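Housekeeping and Table Service
Unit 4: The Shared Table, Its Trays, Bowls and Plants

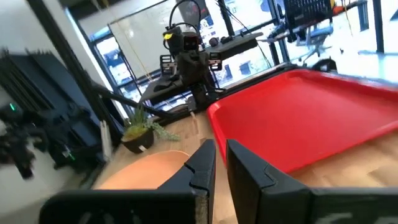

Students are expected to have read Unit 3 (Surfaces and Finishes) before attending this session. The practical portion will be held in the Lindqvist Room, and students should report there with an apron and two clean cloths. Outer clothing and bags are left on the hooks in the corridor.

1. Scope of the unit

The unit covers the care and arrangement of a table used by several people in the course of a day. Such tables are found in staff dining rooms, residence halls, waiting areas and small guest houses. They differ from the formal dining table treated in Unit 2 in that they are seldom fully cleared. Items are left on them between uses, and the person responsible must decide which of these belong on the table and which must be returned to storage.

For the purposes of the course, items are divided into standing items and passing items. A standing item remains on the table at all hours. A small potted succulent is the usual one. A passing item, such as a serving tray or a shallow bowl, is brought out for a purpose and returned when that purpose has been served.

2. The tabletop

Light-colored wood is common in shared rooms. It brightens the room and does not show dust readily, but rings, dye marks and scratches are plainly visible on it, particularly near a window. Students will observe the following practice:

Dry dust first, working with the grain.
Wipe with a cloth that has been wrung out thoroughly.
Dry at once with the second cloth.
Lift every item. Do not wipe around a tray, bowl or pot, and do not slide it.

Wax is not applied during the term. The tables were last treated in January with the Carnetti paste used in Unit 3, and a second coat will be applied by the department when it is due.

3. Trays

A tray with a raised rim keeps small spills off the wood and allows several articles to be moved in one trip. Plastic trays are suitable for daily use. They should be washed on both faces, as the underside picks up grit that will mark the table.

A smooth tray in a strong color such as red shows smears when light falls across it. Inspect it from a low angle, turning it toward the window, before it is put back into service. Abrasive pads are not to be used.

When the table is set in order, the long side of the tray is placed parallel to the table edge. A tray left at an angle is acceptable while work is in progress and is to be straightened at the close of the session.

4. Bowls

Shallow bowls are stored in the Tallesance cabinet by diameter, smallest at the top. The bowls in the practice set measure 170 mm across the rim. They may be used for fruit, wrapped sweets or small loose articles. Keys and coins should be emptied from them daily and handed in at the office.

Place a bowl where it can be reached from a seated position, and well in from the edge. Soft colors, including peach and pale orange, sit comfortably on blond wood beside a brighter piece.

5. The potted succulent

Succulents tolerate the irregular attention that plants in shared rooms receive. Remove the pot to the sink before watering, give no more than 60 ml, and allow it to drain fully before it is returned. A damp pot must never be set directly on wood.

Spiky leaves are dusted with a soft dry brush, from the base outward. Leaves that droop to one side may call for a quarter turn of the pot each week. If the pot carries a label, leave the label in place and keep it dry. Position the plant toward the back of the table, clear of the area where trays are set down.

6. Practical exercise

Working in pairs, students will clear, clean and reset one table. A sketch of the finished arrangement, drawn from above, is to be made on the grid paper supplied. Each pair will then exchange tables with another pair and record any departures from Sections 2 through 5.

7. Written assignment

Submit a statement of 300 words on the arrangement of a shared table known to you, identifying the standing and passing items and proposing any changes. The statement is due on 11 November 2024 and should be placed in the department tray with the sketch attached.

Reading for the next session: Skisance Household Manual, chapter on linens and drawer storage.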